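The 800-Kilometer Promise Can Wait

January 11, 2019
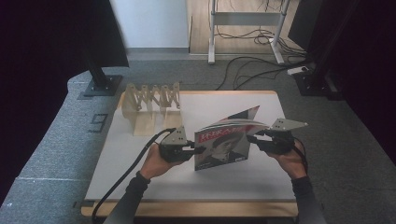 A magazine held open by its edges in two hand-held grippers.

Every January the car makers line up to tell us how far their next electric model will go. This year the number going around is 800 kilometers, which Lehner says its new sedan will cover on a single charge when it goes on sale. Pinosach has answered with 486 for a smaller hatchback at a lower price. I have read both announcements twice, and I still don't know whether either car would get me through a bad week in November.

Range numbers come out of a test. The test is run indoors, at a kind temperature, by people who know when to lift a foot off the pedal. I don't accuse anyone of cheating. A figure from a lab is a fair way to compare one car with another in the same lab, and that is all it is good for. Then it goes on a billboard and becomes a promise.

Turn on the heater, load the trunk, and drive at the speed everyone else on the highway is driving. The number drops. How far it drops is the thing a buyer needs to know, and it is missing from both press kits. Lehner's has a long section on the stitching of the seats.

What bothers me more is the cost of chasing the big number. A battery that size is heavy. It needs stronger brakes and wider tires, and the buyer pays for all of it and then hauls it to the grocery store and back. Most of us would use the far end of that battery a few times a year. The rest of the time it is ballast.

The money would do more good in the ground. I live outside Lotthorpe, where the Drillo network opened 9 charging posts behind the old market with a ribbon and a brass band. The last time I stopped there, 6 of them were dark. One had a paper notice taped over its screen asking drivers to call a number, and the number rang and rang. A driver ahead of me had been waiting since lunch with two kids in the back seat. An extra hundred kilometers on a brochure was no help to her – a working plug would have been.

The companies say charging isn't their business. I find that hard to swallow from an industry that spent decades making sure there was a gas pump at every crossroads. If they want families to give up a car that refuels in five minutes, they have a stake in what happens when the needle gets low. Drillo says it is "reviewing reliability." It said the same thing last year.

I'm told to be patient, that prices will fall and the posts will get fixed once enough people buy in. Maybe so. But that asks early buyers to pay full price for a half-built system and cheer while they do it. I would like one of these companies to publish a winter figure, taken on a real road with the heat on, and print it as large as the other one.

Until then my old diesel is staying in the driveway. It is noisy and it smells, and I'd be glad to see it go.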